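Budgeting for a suturing practice rig – what are we forgetting?

Posted in Equipment & Purchasing, 1 November 2023

Margus Strazds

Doing next year's budget for our skills lab in Griltham and its due sooner than I'd like. Two robot arms, needle driver type instruments, used for suturing on practice tissue. Arms are paid for. What I can't get right is everything else.

What I've got down so far:
– instruments, 18 to start
– tissue pads, 70
– thread, one line, basically a guess
– service contract with Promus, quote came back in September

Finance want one consumables figure and won't accept "depends". Last year we guessed and were out of pads well before the end. Also got a quote from Juška for pads that's cheaper per pad but you have to take 216 at a time. We don't have a cupboard for that.

Typical work below, so you can see what gets used. Knots tied one after another along a cut in the pad, black thread. 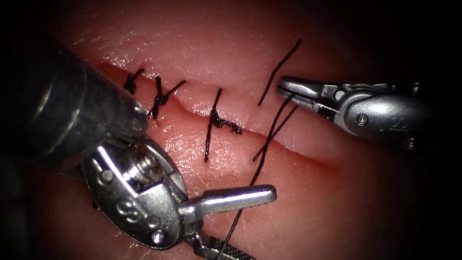
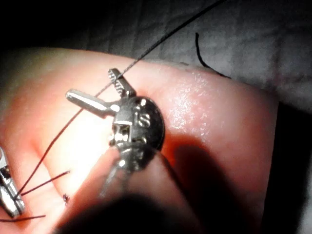 Three knots in along the pad in the first one; the second is the small jaws up close, with the thread running across.

So – do instruments go under consumables or equipment? And how many spares is sensible? Anyone split thread out properly?

Valquíria Toledo

Did this twice, got it wrong the first time. Put the instruments under consumables. If they sit under equipment you need a whole new approval every time one needs replacing, and ours took weeks. Sort that with finance now, not in the middle of the year.

Jaws are what I'd watch. The cross-hatched gripping face is the bit doing the work so ask the supplier what they count as worn and get it in writing. We never did and ended up arguing over every return.

Thread – budget by session, not by stitch. People cut long, drop it, start again. Weigh up what goes in the bin for a fortnight and you'll have a better number than any formula. Our first estimate was far too low.

Pads: don't buy 216 of anything until you know how they keep. Ask Juška for the storage temperature and the use-by. We split a big order with another lab and that worked ok, only hassle was the invoicing.

Other things people leave off:
cleaning supplies
bench lamp and spare bulbs
delivery (pads are heavier than you'd think!)
someones time to set up and clear away

And read the service contract for what it says about instruments. Ours covered the arms and stopped at the wrist. Found that out from a bill.

muvier_19

We use Muvier for the thread, its fine. Never had a problem with delivery. Can't help with the rest sorry

Margus Strazds

Thanks both. Just checked the Promus quote and yes – arms only, instruments are in a separate schedule that wasn't attached. Have asked for it. Moving instruments to consumables and will try the bin weighing thing, though I've only got a week before this goes in.

Valquíria, did you keep one spare per arm or more? Still stuck on that.

Valquíria Toledo

Two per arm on the shelf. One wasn't enough, we lost a whole afternoon to it.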